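Fistero Home Tips
Making a bed that stands against the wall
1/5/21

In my building the bedrooms are narrow, and most of us have the bed pushed to the wall on one side or at the head. For a long time I made mine badly. The sheet came out every night on the wall side, and in the morning I was pulling at it with my arm stuck down to the elbow. I write here how I do it now. Perhaps your room is different, so take only what is useful.

Pull the bed out first

It is the step that everyone wants to skip. You need only a hand's width, enough that your fingers can go down to the bottom of the mattress. If the bed is heavy, put a piece of old carpet under each leg, with the soft side to the floor. Mine slides with one push of the knee. While the bed is out, vacuum the gap.

Start with the far corners

Put the two corners on the wall side first, when the mattress is still free. Then walk to the open side and pull the sheet toward you. If you begin with the near corners, you will have no cloth left for the far ones.

For a flat sheet, leave more cloth on the wall side than on the open side. I tuck it with a wooden spoon, the long kind for soup. The round end doesn't catch the threads, and it reaches deeper than my hand. A ruler also works but the corners of a ruler are sharp.

Choosing the sheet

Measure the height of the mattress before you buy, including the topper if you use one. I once ordered a fitted sheet from Lalta that was very nice cotton and too shallow, and it jumped off the corner whenever I sat down. Wash a new sheet once before you judge the size. Dark green and brown sheets show dust and hair more than I expected, so keep a lint roller in the drawer.

The wall behind the bed

Before you push the bed back, look at the wall low down, near the mattress. Small damage hides there for years. Wipe the paint with a cloth that is damp and well squeezed, from the bottom to the top, and dry it after. If you plan to hang a shelf or a picture, mark the place now, while you can stand close. Small arrows with a short bar, one pointing left and one pointing right, and the label "1-23" between them, as in red on this white wall over the olive-green sheet, take little room and can be found again later. For my own walls I prefer pencil, as red ink likes to come through new paint. A gray spot like the small one near the right arrow is worth a closer look also, it can be a scuff or a filled hole, and each wants a different repair.
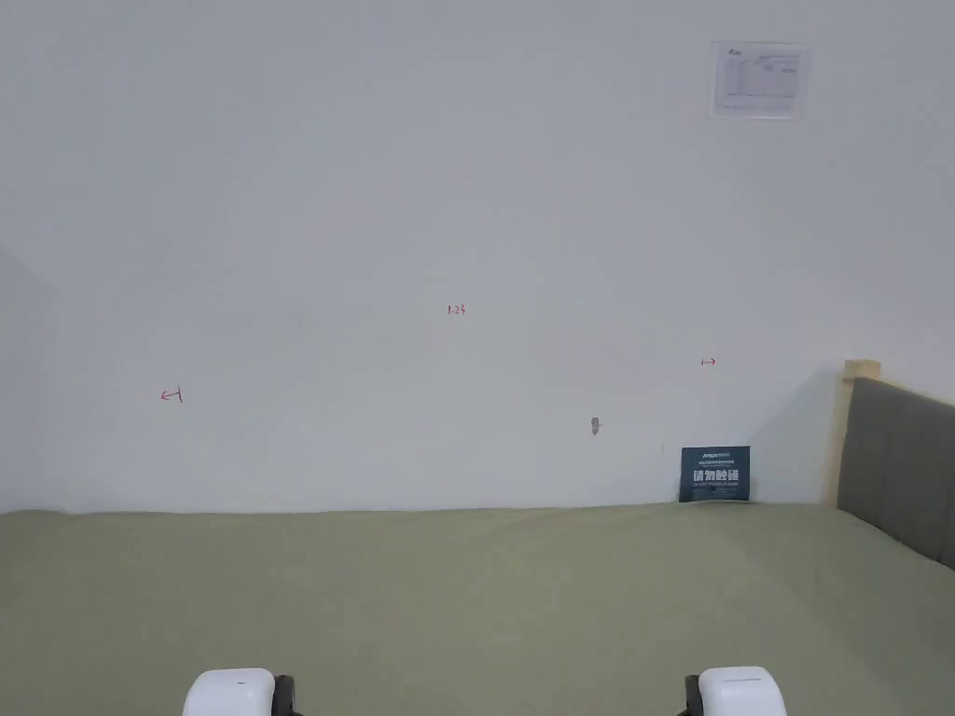 For a scuff, try a clean white eraser first. For a small hole, press in a little filler, let it dry overnight, and sand with 223... no, I looked at the packet again, it is 220 paper. Wipe off the dust before you paint.

Push the bed back slowly and stop before it touches the wall. A gap as thick as a finger lets the air pass, and the sheet stays tucked. I check mine again in March, when I change to the lighter blanket.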